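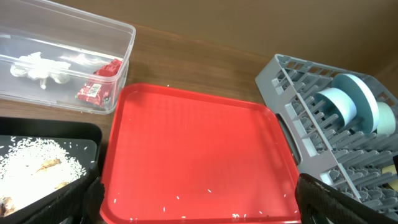
Plastic tub on a wooden table, with a red wrapper inside.

The Flededeck guitar fair, and what it did to my ears

The doors were meant to open at ten. By twenty past we were still in the car park, listening to someone inside play the first half of a riff over and over, never getting to the second half. There was a queue of men in denim jackets behind me and every one of them was nodding along.

Flededeck used to be a carpet warehouse and has kept the acoustics, minus the carpets. Into this they had put three aisles of guitars, a row of amplifiers and a small stage, and told everybody to try things out. Entry was £2 in advance and rather more on the door, a fact I learned at the door.

I began with the Farnance stand, partly because it was nearest the heaters. Farnance make copies of late sixties guitars, complete with scratches, cigarette burns and the sort of belt rash that used to take ten years of playing in pubs. The burns cost extra. Syafiqah Pasaribu does the ageing herself with a set of keys and a soldering iron, and was quite happy to talk about it. Her customers send photographs of particular guitars and want every dent in the right place. One man sent his back over a missing chip near the jack socket. She put the chip in and charged him for it, and I liked her a great deal.

I was allowed to play number 713. It felt lovely and I played it badly, then handed it to a boy of perhaps fourteen who played it so well that I went to look at straps.

Gatix had the fuzz pedals. I have never understood how so many small metal boxes can be needed to make a guitar sound broken, and I own five. The new one is called the Joo, has a single knob and no markings, and costs £200. I asked Uriel Pereyra which way was up. He said people generally worked it out. The demonstration booth was a garden shed lined with duvets, and you could hear it perfectly well from the toilets.

At one o'clock Josée Ouellet gave a talk upstairs on left-handed players and the upside-down guitar, which was the best hour of the day. She had brought two guitars, one strung the proper way for her and one simply flipped over, and played the same slow blues on each. The tone does change, a bit, on account of the pickup slanting the other way. Whether anyone at the back of a festival field ever noticed is another matter, and she said so, to some grumbling. A man in the second row wanted to argue about string tension. He was still arguing about it in the sandwich queue, though by then with somebody else.

The sandwiches were cheese. Later on they were not even that.

The afternoon concert was Biljana Halilović's trio, who play the old power trio stuff very loudly and with no talking in between. The drummer, Yi-an Wi, broke a cymbal stand in the third number and carried on around it. They finished with eleven minutes of feedback. My neighbour told me it was a deep cut. I bought the record anyway, number 723 of the pressing, and it has a crackle on side one that I haven't decided whether to complain about.

Parking is free after four. I left at ten to.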